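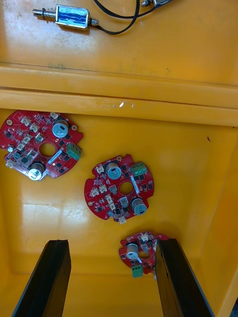
Gripper and camera comparison, bin picking cell
Minutes of the fourth working meeting
Held 2020-10-02, Karemdale site, small meeting room and by phone
Present: mechanical, controls, vision, test, purchasing (by phone)
Apologies: production

1. Minutes of the third meeting

Accepted with one correction. Item 4 should read "finger pads" and not "finger plates". Test to reissue.

2. Actions carried over

2.1 Second set of long fingers for the Hennessy gripper. Received, fitted, in use.

2.2 Drawing of the wrist bracket. Issued at revision C. Revision B is withdrawn and any printed copies at the cell are to be thrown away.

2.3 Quotation for a spare controller from Fledard. Received by purchasing. Held until item 6 is settled.

2.4 Force check on both grippers at the lowest setting. Not done. The load cell has been away for calibration. Carried over.

3. Grippers

3.1 Test reported on the two grippers under comparison, the Hennessy parallel unit and the Sotell parallel unit. Both were run on the same arm, with the same bracket, from the same approach positions. The part was the round red board with the central hole, taken from the yellow bin. Each gripper has now had 300 attempts.

3.2 Counts of failed picks were circulated before the meeting. Hennessy: 31. Sotell: higher, but the Sotell run included a stretch with a loose pad screw, and test does not want the figure quoted until that stretch is repeated. Agreed. The Sotell figure is left out of these minutes.

3.3 Mechanical asked how the Hennessy failures divided. Test said the largest group was boards gripped across the green terminal block, which then turned in the fingers on lifting. The second group was boards close to a bin wall, where one finger could not get down between board and wall. A few were stops by the controller on contact with the bin floor. The rest have not been sorted.

3.4 Discussion of the terminal block. The block stands out past the edge of the board, so a grip that lands on it holds the board unevenly. Vision can find the block reliably when it is in clear view. When a finger covers part of the board, the estimate of its direction is poor. Vision proposed fixing the direction from the image taken at the higher position and not updating it on the way down. Controls had no objection provided the board cannot shift in between. Mechanical pointed out that it can, if a neighbouring board is touched. Agreed to try it with boards laid apart first, then with boards touching.

3.5 The capacitors. These are the tallest parts on the board and must not be used as gripping surfaces. Controls to add a keep-out region for each capacitor to the grasp planner. The region is to be set from the board drawing with 2 mm added all round.

3.6 Edge cut-outs. The outline of the board is notched. Mechanical suggested narrower pads that would seat in a notch and stop the board turning. Test was doubtful — the notches are not evenly placed, and the planner would have to match a pair on opposite sides. Mechanical to check on the drawing whether any usable pair exists before more time is spent on it.

3.7 Gripping by the central hole, with the fingers opening outwards, was raised again. Neither set of fingers will go into the hole at present. Not pursued in this phase.

4. Wrist camera

4.1 Vision reported that the wrist position gives a good view of the bin floor and of both fingers down to the tips. Having the fingers in view was accepted at the second meeting as useful for checking the opening. It costs part of the lower image, and a board lying under a finger is seen only in part.

4.2 Glare. The floor of the yellow bin is shiny and returns bright patches, and the rim does the same. The patches move as the wrist moves. The board finder has on occasion broken an outline where a patch met the edge of a board. Vision has tried a shorter exposure. It reduces the patches but makes the black chips hard to tell apart, and the direction estimate suffers.

4.3 Options considered for the glare:
(a) polarising filter on the lens
(b) diffuser over the cell lamp
(c) matt liner in the bin
(d) bin of another colour with a dull finish
Production has said by email that the yellow bins are fixed by the colour code on the line, so (d) is out. A liner is allowed if it can be wiped clean. Vision to try (a) and (b) first, separately, then together. Purchasing to find samples for (c).

4.4 Colour separation between the red boards and the yellow bin is good and has not caused trouble. The scuffs on the bin floor have not produced false finds with the current threshold.

4.5 Objects outside the bin. The wrist view takes in the surface beyond the rim. A solenoid with a blue label was in view there and the finder offered it as a candidate in one of the early runs. It was rejected by the shape check, at the cost of cycle time. Vision to mask everything beyond the rim, using the taught bin position. Controls noted that the mask has to move with the wrist and should be worked out from the arm position and not from the image. Agreed.

4.6 Solenoids as a second part. Purchasing asked whether the solenoid would be included in the comparison. The plan allows for it in phase two. Mechanical expects the body to be easy to grip across the flat sides and the cable to be the difficulty. No work on it until the boards are finished.

5. Arm

5.1 No change to the arm. The payload setting was checked with each gripper fitted and the values are written on the card inside the cabinet door.

5.2 The approach speed into the bin was lowered after the second finger contact with the wall. Test asked for it to be left at the lower value for all remaining runs so that the two grippers stay comparable. Agreed. Cycle time is to be reported separately and is not part of the gripper score.

5.3 Cable routing at the wrist. With the Sotell unit fitted, the connector faces the camera bracket and the bend is tight. Mechanical to turn the gripper through 180 degrees on its flange and confirm that the finger positions are still correct in the software.

6. Controllers

6.1 Controls reported on running both grippers from the Fledard controller. The Hennessy unit works with the standard driver. The Sotell unit needs its own interface box, and there is a delay between the close command and the first movement of the fingers. The delay varies. Controls has not yet found whether it comes from the box or from the network settings.

6.2 Test asked if the delay could account for some of the Sotell failures. Controls thought it possible only where the arm began to lift before the grip was confirmed, and the program should prevent that. Controls to log the close command, grip signal and start of lift for the repeat run.

6.3 Purchase of the spare controller. Put off until the log has been looked at.

7. Costs

7.1 Purchasing reported 4,000 pounds left in the trial budget. The filter, diffuser and liner samples are to be bought from it. Narrow pads, if they go ahead, will be made in the workshop and charged to the same line.

7.2 The loan period for the Sotell unit ends in January. An extension has to be asked for in writing. Purchasing to ask now, as the repeat run and the touching-board tests may not both fit.

8. Any other business

8.1 Marking of test boards. Some boards have been handled many times and terminal blocks may have worked loose. Test to check the whole batch and take out any that are doubtful. Boards taken out go in the scrap tray and do not return to the bin.

8.2 File names. Controls asked for runs to be named by gripper, run number and bin layout, in that order. Vision has been using a different order. Agreed as controls asked, from the next run. Old files stay as they are.

9. Actions

Test: reissue corrected minutes of third meeting; repeat the Sotell stretch affected by the loose screw; sort the remaining Hennessy failures; check board batch
Test and mechanical: force check when load cell is back
Mechanical: look for usable notch pairs on the drawing; turn Sotell unit on flange and confirm positions
Vision: direction fixed from higher image, boards apart, then touching; filter and diffuser trials; mask beyond rim, with controls
Controls: capacitor keep-out regions; timing log for Sotell repeat run
Purchasing: liner samples; loan extension request

10. Next meeting

After the Sotell repeat run. Test to send round dates.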